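How to move your music out of a subscription service without losing half of it

Every music service has a help page telling you how easy it is to join. The page about leaving tends to be shorter. I have switched twice, from Vidico to Drulik and then from Drulik to Kong, and the second time went better only because I had made such a mess of the first. These are the steps I'd follow now.

Before you start, work out why you're going. If the price has gone up, check what the new place charges once the trial ends. Kong lets you in free for 52 days, which sounds generous until you see that the yearly plan is the one ticked for you at sign-up. Untick it. Pay by the month until you're sure.

Step 1. Find out what you own

Open your account page and look for anything called "purchases" or "bought tracks". Songs you paid for one at a time are usually yours to download. Songs you added to your library as part of a monthly plan are not, whatever the heart icon next to them seems to promise. You have been renting them.

Vidico muddles the two on purpose, or so it looks to me. Both kinds sit in the same list with the same little green tick. The only way I found to tell them apart was to sort by "date paid", which puts the rented ones at the bottom with a blank in that column.

Step 2. Download the bought tracks first

Do this while your plan is still running. The terms may well say your purchases stay available for ever, and I wouldn't lean on that. Download them in the best quality on offer and put them in a plain folder on your own computer, then copy the folder to a second drive.

On Drulik the download button does 15 tracks at a time. If you ask for more, it takes the first 15 and drops the rest without a word. I found this out three albums later. Keep a note of where you have got to.

Play a few files with your internet switched off. If they ask you to log in, they are locked to the service's own player, and you should write to support while you are still a paying customer.

Step 3. Save your playlists as text

A playlist is only a list of names, so it ought to be the simplest part. Look for "export" in the settings. If there isn't one (Vidico hides it under "privacy", for some reason), open the playlist in a web browser, scroll right to the end so that everything loads, select the lot and paste it into a spreadsheet. It looks dreadful and it does the job. You want artist, title and album. Without the album you will get live versions and karaoke covers when you come to match them up.

Step 4. Try a transfer tool on one small playlist

There are plenty of tools which claim to move everything over in a click. I used Brurkovent, as the free version moves 300 songs and doesn't ask for a card number. Others may be just as good. Whichever you pick, read what it wants permission to do. It needs to see your playlists on the old service and create them on the new one. It doesn't need your contacts, and if it asks to "manage your account" on both sides I'd close the tab.

Start with a short playlist you know well. Mine had eight songs on it. Brurkovent reported a full match, and two of the songs were wrong: one was a radio edit, the other a different band with the same name. The report counts anything it finds as a success, so "100% matched" means very little until you've listened.
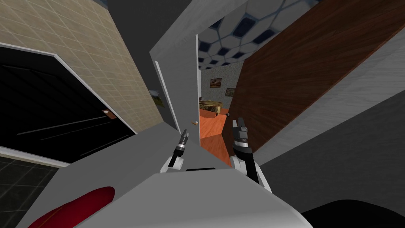 Step 5. Move the rest in batches

Once the test list is right, move the others one at a time, beginning with those you play most. Check each one against your spreadsheet before you go on to the next. I know that's dull. The alternative is noticing in February that your favourite running mix has been full of piano covers since the autumn.

Some songs won't be there at all. Kong's adverts talk about the size of its catalogue, and for chart music I've no complaint, but small labels come and go and older jazz is patchy. Put the missing ones in a separate sheet. You can buy them elsewhere, often straight from the artist's own shop, and then at least they are files you can keep.

Step 6. Turn off the old recommendations

Some tools offer to carry over your "taste profile" as well. I tried it and couldn't see that it did anything, apart from sending Kong a list of everything I'd skipped. Leave it off. The new service will be guessing at you soon enough.

Step 7. Cancel properly

Deleting the app does not cancel anything. Nor does taking your card off the account in every case – Drulik kept mine "on file for renewals" after I had removed it. Go to the billing page, press cancel, and carry on past the offers. There were three of these when I left, each a bit cheaper than the last, which made me wonder what I had been paying for before.

Wait for the email with the end date and save it. If you signed up through your phone's app store, the cancel button on the website may do nothing, and you'll have to do it in the store's own settings.

Lastly, take away the transfer tool's access to both accounts. You'll find it under "connected apps" on Kong and "partners" on Drulik. On Vidico I never did find the page, and had to change my password instead.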